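4.2 Folding a T-shirt

Laundry is where confident policies go to be humbled. We trained Sala on 1000 demonstrations, most of them by Bayu Mandagi, and tested it on 19 starting layouts. 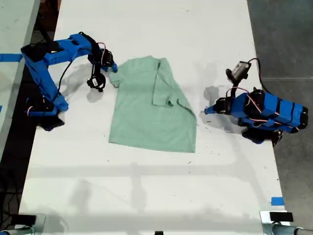
Figure 5. Overhead view: one sleeve folded in, the other still out.

Each arm predicts its own grasp point, and a shared term penalizes disagreement. The arms still disagree – just more politely. Grasps at the cloth edge were the hardest part, as a fingertip can easily take two layers or none.
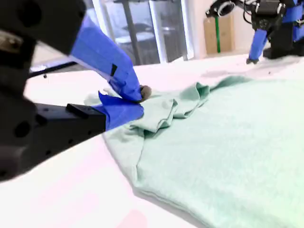 4.3 Wrist Views

Dropping the wrist cameras hurt more than halving the data. From overhead, a pinch and a near miss look much alike.

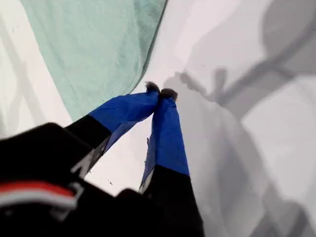 Figure 6. Wrist view, fingertips at the cloth edge.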